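Why do ice hockey players keep hopping on and off?

The first time I watched ice hockey I thought something had gone badly wrong. I was 9, my aunt had taken me to see Bronham play Skellville, and before I'd even opened my crisps half the players had climbed over the wall and gone to sit down. Were they hurt? Were they in trouble? I kept asking, and my aunt kept laughing.

They were just having a rest! In hockey you can swap players whenever you like, even while the puck is whizzing about. It's called changing on the fly, and I think it's the cleverest bit of the whole game.

Try running up and down your stairs as fast as you can for a whole minute. (Ask first, please.) You'll be puffing like an old train. Skating flat out is like that, only with heavy pads on and somebody trying to bump you into the boards. So each player goes out, skates as hard as they can for less than a minute and comes back for a sit-down and a squirt of water. That little burst is called a shift.

Players go out in groups. Three forwards together are called a line, and they practise together so much that they know where the others will be without looking. Defenders go out in pairs. The goalie mostly stays put – lucky or unlucky, I can't decide.

Now for the tricky part. A team normally has five skaters and a goalie on the ice. If you jump on too early, when your teammate is still miles from the bench, your team has too many players and someone has to sit in the penalty box for two minutes. I saw Konrad Nägeli do it for Bronham one Thursday night. He was over the wall before his friend had even turned round, and oh, the groan from the crowd!

A good time to change is when your team has the puck and has just sent it deep into the other end. A bad time is when the other team is racing towards your goal. You'd be surprised how often people get that wrong, me included, and I play with 18 other grown-ups who ought to know better.
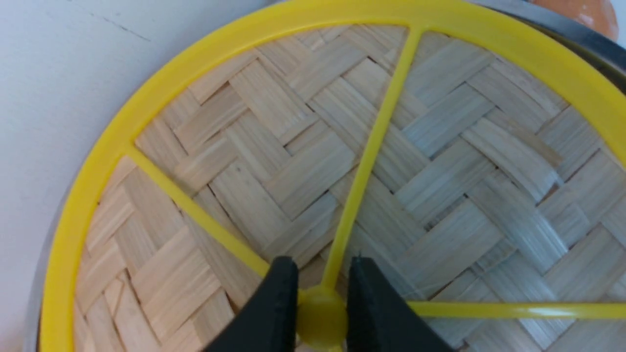
Round and yellow, with three spokes.

Next time you watch a match, pick one player and follow only them. Don't look at the puck at all (it's hard!). Count slowly in your head from when their skates touch the ice until they're back on the bench. My longest count was 61, and by the end that poor player was hardly moving.

Then pick somebody else and do it again. Defenders are good ones to try, and so is whoever takes the face-off.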